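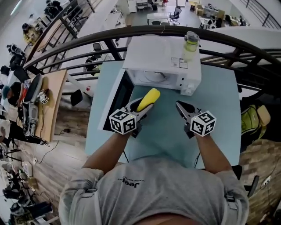 Work and Automation – handout for session 4
Instructor: Leszek Wasilewska

Notes go with the reading packet. Bring them back for the review in December, I won't print a second set.

Where we left off

Last time: machines that replace a motion (the press, the conveyor, the bottle filler). Today: machines that learn a motion from people doing it. Different kind of job on the floor, different kind of argument at contract time.

Key terms

Demonstration – one person doing one task start to finish while the equipment records it. Wiping out a microwave, folding a towel, loading a rack.
Demonstrator – the person doing it. Job titles are all over the place: operator, collector, data tech. Check the posting, check the pay band.
Hand-held gripper – same kind of fingers the robot will have, held by a person. You give up your own fingers and work with two. Slower at first, everybody drops things.
Marker – the black and white squares on the gripper. They let software work out where the tool is.
Episode – one recorded demonstration. The usual unit for quotas.

Case A: Nirkstead

Commercial cleaning firm. Kitchens and break rooms, mostly night shift. Management wants a robot that can do the small stuff: microwaves, counters, sink edges. They moved a group of cleaners to days to do demonstrations.

What changed for them:
Hours. Days instead of nights. Good for people with kids in school, bad for the ones who had a second job in the daytime. Sunday differential gone.
The body. Less walking, less lifting. More standing in one spot, more wrist and forearm. Same wipe over and over. Two cleaners asked for a lower table.
Pace. Target was 100 episodes a shift. Cleaners said that pushed them to rush, and rushed wiping is bad wiping. Target was later dropped to a weekly number, 300, with bad takes not counted against you.
Being watched. Cameras on the head and on the tools. They record the work but also whoever walks by. Who sees it? How long is it kept? Can you ask for a piece to be taken out? (The first written policy was half a page and didnt answer any of these.)
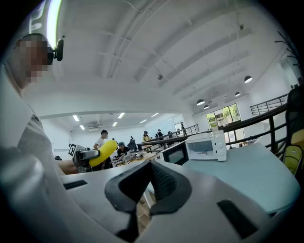 Fig. 2. Demonstration work from the tool's point of view, with coworkers in the background.

Look at fig. 2 with the consent section of the packet open. The demonstrator agreed to be recorded. Think about everybody else in the room. Also note the face is blurred – ask yourself if that is enough when you know a coworker by their shirt or cap. We will spend ten minutes on this in pairs.

Case B: Corrigan

Hotel laundry. Hired a contractor, Plominix, and used outside demonstrators, none of the laundry staff. Cheaper per hour. Trouble came later: the outsiders folded the way they fold at home, and the house fold is different. Almost 2,000 episodes redone. Laundry staff were then asked to "fix" it at regular pay.

Question underneath both cases: is knowing how to do the job a skill the company already paid for, or is it something new it is buying? The packet has one piece on each side. Jesska's essay is the harder read but start with it.

Points for discussion

Who picks the tasks that get recorded? At Nirkstead it was the engineers at first, and they left out the things cleaners find hardest, like dried-on spills.
Does the demonstrator job last? No one at either place got a clear answer. Contract language to look for: "temporary assignment", "right of return".
Training. Some cleaners learned to check recordings and throw out bad ones. Is that a step up, on paper and in pay? At Nirkstead yes on paper.
Safety rules were written for the old job. Cords on the floor, straps on the shoulders, eyes on the task. Who updates the rules and who signs off?

For next time

Read the rest of the packet, skip the appendix. One page, typed: pick a task you do at work or at home, say what a recording of you doing it would miss. Smell, sound, knowing when to stop, knowing who is going to complian if you don't. Be specific. No need for sources.

Office hours same as before, knock loud.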